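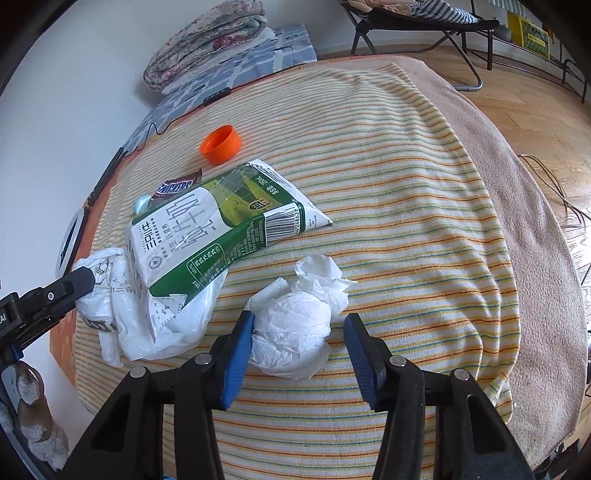

Eimear Ó Briain asked at the end of the last session why a tax credit and a tax deduction should be treated as separate tools when both leave the household with more money. The question is a fair starting point for this unit, and the notes below are arranged around it.

## Unit 2: Relief through the tax code

A **deduction** lowers the income on which tax is charged. Its value depends on the rate the taxpayer pays. A **credit** lowers the tax bill itself, so its value is the same at every rate, provided the bill is large enough to absorb it.

Consider a deduction of $300. A taxpayer whose top rate is 15 percent saves $45. A taxpayer whose top rate is 30 percent saves $90. A credit of $300 saves each of them $300.

### Refundable and nonrefundable credits

A nonrefundable credit stops at zero. If the tax due is $200 and the credit is $300, the remaining $100 is lost. Under a refundable credit the remaining $100 is paid out. Students should note that budget papers may record that payment as spending, while the first $200 appears as revenue forgone — a point that causes trouble when two years are compared and the accounting rules have changed in between.

### Who bears the cost

Revenue given up must be matched by higher taxes elsewhere, lower spending, or borrowing. A speech that announces relief will often name the gain and leave the matching entry to an annex. When reading a budget statement, find both.

Points to check in any proposal:

- the income level at which relief begins to phase out
- whether thresholds rise with prices
- whether the measure has an end date
- how the loss of revenue is to be covered

### Reading and written work

Read Tierney, *Relief and Revenue*, chapter 14, before Friday. The section on phase-outs may be skimmed; the tables at the end of the chapter may not.

Written answers should not exceed 2 pages. Show all working for problems involving rates, and state whether each credit is assumed to be refundable. Papers go to Enda Egan at the department office.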